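Sharing one long table at the community workroom, how do you keep the peace?

Posted by madigan_mornings

Hi all, I hope this is the right board. Our group rents the upstairs room at Elgate on Thursday evenings, and there are 12 of us at one table. We have card makers, a model railway couple and two people doing their taxes, bless them. It was lovely when we were nine. Now elbows are bumping and feelings are getting hurt. Has anyone found a kind way to divide things up?
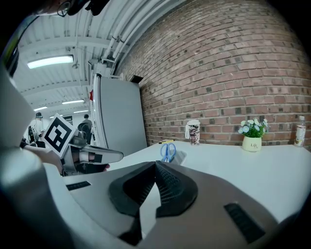
I should add that buying more furniture is out for now, as the room costs us $104 a month and the kitty is thin.

futgate_fran

Oh, I feel for you! We went through the very same thing at Futgate, and what saved us was staggering the start times. Half of us come at six and half at seven thirty, with a tea break in the middle when everybody overlaps (that's the best part, if you ask me). Messy projects go at the end nearest the sink. Do ask people which slot they'd like before you write it down, though. I didn't, and I had some apologizing to do.

sanettonsam

masking tape down the middle. works fine

old_button_tin

Tape can lift the finish, so please test a corner first. I'd also ask Elgate if there's a folding table in storage you could borrow.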